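Workshop Notebook, Kidley Room
29th April

Subject: plates and plate rack, table setting series.

The plates ordered through Berero have been entered in the equipment register under item 645. They are round, with a shallow rim and a matte finish, and each is a different color. Colleagues are asked to refer to them by color in all written notes. The purple plate has appeared in earlier entries as "lavender" and as "mauve"; "purple" is to be used from now on.

The rack is a flat, light wooden board with a black upright at each end, and its place is toward the back of the worktable.

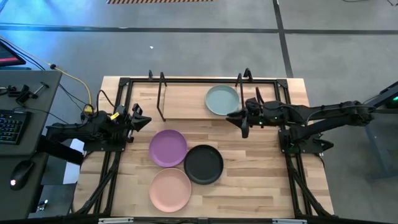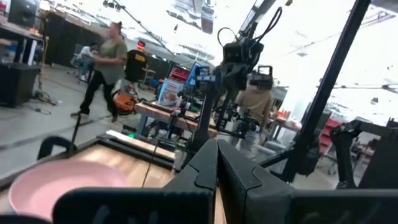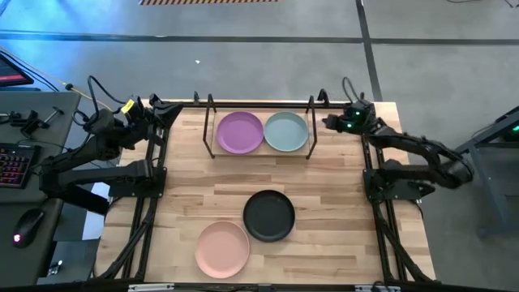
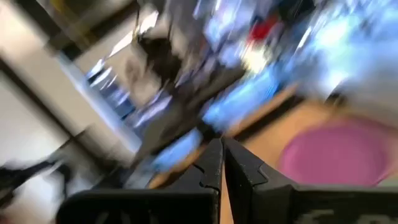
The register gives the purchase limit for tableware as 300 dollars per term, and the present set falls within it. A request for 6 additional plates from Dela Peña will be submitted in May, provided that the supplier can confirm the diameter in writing. The previous quotation gave it in inches on one page and in centimeters on the next.

The wooden surface is to be wiped with a damp cloth only. The oil supplied by Ovcombe is not to be used until the data sheet has been received.

Outstanding: shelf label for the plates; revised wording for page 2 of the table setting instructions; return of the Berero packing slip to the office.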